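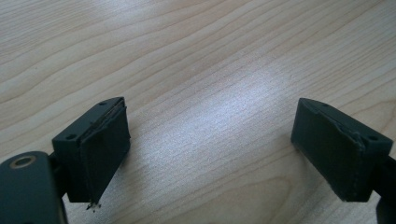 The new table top, December

Dear Renata,

Thank you for your patience while we pulled this together. December was a busy month at Hadness, and I wanted to write once the craft room was properly in use.

The table

You will remember that the grant from Espiritu was 3031 in all, and that the largest single item was the furniture. We have now spent 2919 of it, of which 2000 went to Bomness for tables and delivery. I did go back and forth over the colour (Analyn Dela Peña will tell you how long I kept the samples in my bag) and in the end we chose the pale one with the grain showing. I am so glad we did. It brightens that side of the room no end, and a small thing put down on it is easy to spot, where on the old dark tops we were forever losing beads and pen lids.

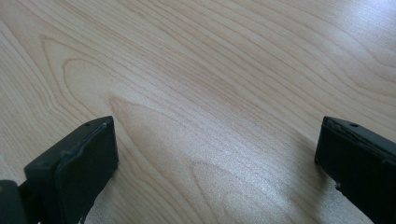

The shine was the one thing I worried about when we ordered. It does catch the light, and a few of our regulars like to sit with their backs to it, so we have been trying the tables at different angles on a Wednesday before people arrive. We haven't settled on one yet – the carpet makes them heavy going to turn – but we are getting there, and everyone has an opinion!

Sorting and tidying

The other half of the plan was to have a place for all the little bits and pieces. Analyn has been working through the cupboards with great cheer, and the small baskets from Grostora are doing very nicely. We went for the round white ones with holes in the sides, light enough to pass across the table, and they will take the soft rubbery things as happily as the wool. Two cupboards are finished and the tall one by the door is next.

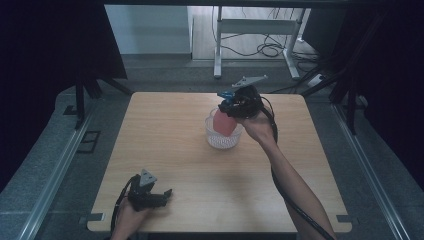 Still to do

There are 3 jobs left on the list: labels for the shelves, a second lot of baskets, and a lamp for the far corner. What remains of the grant should cover the labels and baskets, and I will send the receipts along with the next report.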